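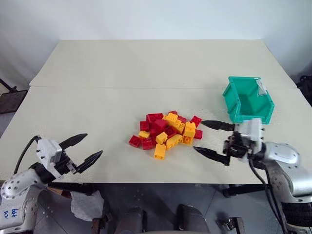 3.2 Sorting and putting away

We have a soft spot for the pack-up at the end of play, which most studies of block play leave out altogether, and we were glad when the staff at Trernance let us linger over it. The Trernance collection runs to 428 bricks in several colours (red and yellow above all), and every one of them has to find its way home to a bin.

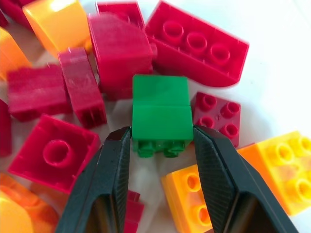
Flat bricks are easy enough to pick out of a heap, but the curved ones tend to rock and nudge their neighbours, and Engebretsen, who coded the sessions, kept a separate tally for them. Figure 4 shows a heap of red and yellow bricks with an open-topped bin behind it, much the layout we favoured throughout.

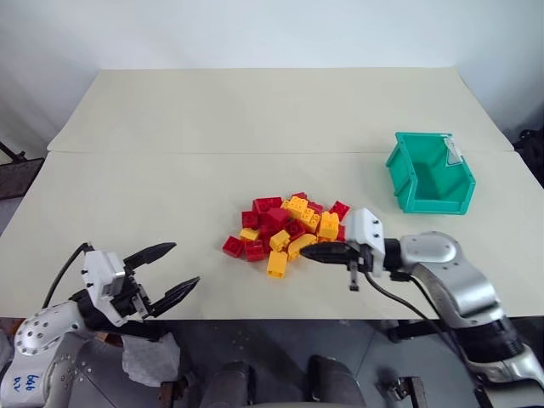 Figure 4. Bricks in a loose heap, colours mixed, with the teal green bin standing empty.

Should the bricks be sorted by colour before they go in the bin?
We'd leave them mixed, as a single bin is quicker to fill and children seem to enjoy the rummaging next time.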